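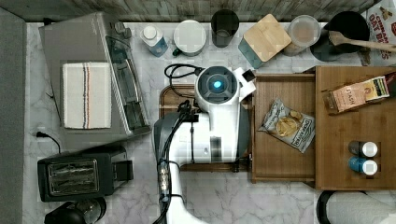
Wilmer Inga wrote back that the cutting board has to come off the marble before any measuring starts, and that the pale ring under it may be an etch, in which case no cleaner will remove it.

Ticket: marble counter, dull patches and dark line along backsplash
Site: Hiltville, ground floor kitchen
Status: open

Reported
Dull area on the right side of the counter, under the light-brown board. Tea box, chips and small bottles are kept on that side, so it rarely gets wiped. Second fault: dark line where the marble meets the gray backsplash, behind the mug and the black pot.

Step 1. Cleared the right side. Washed with Mernetti stone soap, 1 capful in 1000 ml water. Dried with a cotton cloth. No change.

Step 2. Water test. Five drops on the dull area, five on a sound area. Dull area darkened within a minute. Sound area did not. Sealer is gone on the right.

Step 3. Poultice on the dull area, covered 24 hours. Stain lighter, edge still visible under a flashlight. Wilmer is correct – part of it is an etch.

Step 4. Backsplash line. Scraped a 75 mm length with a plastic blade. Residue is old caulk with grease on it. Stone underneath is sound.

Next
Hand polish the etch with 600 grit, then 800. Reseal the full counter, two coats. Remove and replace caulk along the whole back edge. Everything in the back row has to be moved for this, including the container with the bamboo lid. Booked for February.

Last updated: 19 January 2020

Comments

Nayeli Huamán
Did the same on ours. 600 was too coarse for a light etch and left a haze. Start at 800.

Leidy Lozano
Put felt feet under the board. Water sits under a flat one.

Aranka Szilágyi
Which caulk? Silicone stained my marble along the joint.

Natália Marinho
Ask for one marked for natural stone. Mine has been in for two years with no staining.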